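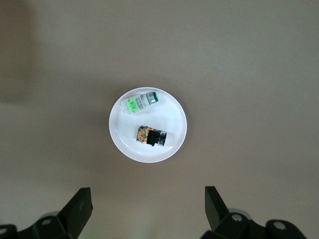

I have wanted a doorbell that rings a real bell ever since we moved into the house on Whiteley, and this winter I finally got stubborn about it. The old one was a plastic box in the hallway that played eight notes of something that might once have been a hymn. Visitors loved it, I did not! Anyway, there are two push-button switches lying on a white plate up top, and push buttons are where I got stuck for most of a month, so let me get into that.

You would think a button is a button. I did. Then I started looking and fell down a hole so deep that I was reading a forum thread with 291 replies on whether a doorbell button should click. (I'm on the side of the click. If I'm standing on a porch in the rain I want to know I've been heard.) My neighbor Uriel Rosales, who did wiring for years before his knees gave out, told me to stop reading and go press some buttons in person. So I drove out to the surplus place in Toltport and pressed buttons for an hour. Best hour of my winter, no joke.

Some are mushy. Some have this lovely long travel and then a snap at the bottom, like an old typewriter key. A few were so stiff that my mother would have given up and gone home. I bought more than I needed and spent less than I did on lunch.

The bell itself came from Nayeli Cuevas, who was clearing out her dad's workshop and had an old school bell in a box under the bench. It weighs a ton and it is LOUD. The first time I rigged it up on the kitchen table the dog left the room and didn't come back until dinner. I ended up putting a strip of felt on the striker, then a thicker strip, then moving the whole thing to the far end of the hall. Now it's more of a clang than an alarm, and I can hear it from the garden with the door shut, which was the whole point.

Power was the other headache. The old transformer was tucked behind the water heater, and when I asked Uriel whether I could reuse it he took one look and said a word I won't print. So he came over with a new one and I held the flashlight, which is a job I'm very good at. Please don't mess with that part yourself if you don't know what you're doing. The low-voltage side I did on my own, with a lot of tape and one trip back to the store for staples that didn't chew up the wire.

Things I'd do differently: run the wire before painting the hall, buy the thick felt first, and warn the mail carrier. Poor man jumped!

I still haven't done the back door. I want a different sound there, something smaller, so I know which way to run. Nayeli thinks she has a little brass shop bell somewhere and she's going to have a look when she's next over in Tranton. If anyone has tried running two bells in one house, tell me how you wired it, and whether the dog got used to it.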